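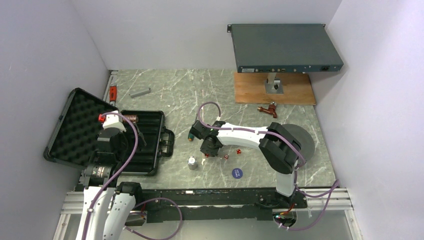 Two Arms, One Case, and a Lot of Waiting

Etelka Vida has a theory that packing a case is the hardest thing people do without noticing. She has spent most of the year since January trying to get two robot arms to do it, and she looks like someone who has noticed.

Her method, which the group calls Prullitis, leaves one question to the arms themselves: who goes first. "In the usual setup you write a schedule," she says. "Left arm, right arm, left arm, like kids on a diving board. Ours bid for each move. Whoever can do it cheaper gets it, and the other one keeps out of the way."

Does the other one keep out of the way?

"Mostly."

The objects are whatever was in the drawers. Dice, a brass faucet, a little metal cylinder, a short bar. Dice are worse than they look, according to her colleague Pongsak Meesuk, who handles the grasping side. "A faucet has a hundred bad places to grab it and maybe four good ones, but the good ones are really good. A die is the same all over, and it's tiny. You nudge it and now it's a different problem."

The bidding was trained on 2,000 recorded moves, a number Meesuk considers embarrassing and Vida considers plenty. Against a fixed schedule, it cut the time per packed case by 11 percent. I asked whether that was a lot.

"It's enough for a paper," Vida said. Meesuk said it was enough for a short paper.

What pleased them more was a habit they hadn't planned. When both bids came out nearly equal, the arms would sometimes hang there for 30 seconds, each outbidding the other by a hair — a politeness contest at a doorway. They fixed it with a small random number. Vida still keeps the logs of the longest standoffs and reads them, she admits, for fun.

Next they want to try closing the lid. Meesuk has asked to be on vacation.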